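Forums > Family & Relationships > Setting Boundaries

Last updated: Thursday, December 7, 2023

**mapleknees**
So my sister's boyfriend moved her out to Stidport in May and now he reads all her texts. He got her to quit her job at Quartey too! She says it's sweet that he worries. I've called 12 times this week and she picked up once, with him talking in the background. Do I drive out there or wait? 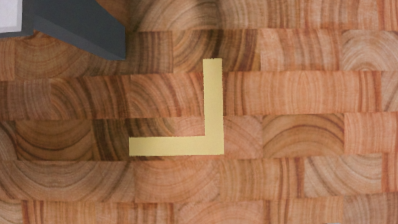

**tinroof80**
Don't just show up. My cousin did that to me when I was with my ex and I paid for it for days. Ask her to lunch somewhere he won't come, and keep it light.

**Grokside_gal**
Sorry, I disagree. I waited 3 years for somebody to knock on my door (and I would've left that same night, I think). Go see her.

**tinroof80**
Everybody's different, sure, but if he's reading her phone, please don't put any plans in a text.

**mapleknees**
Okay, lunch first. Our aunt's birthday is coming up so I'll invite her to that, out loud, on the phone. Will update.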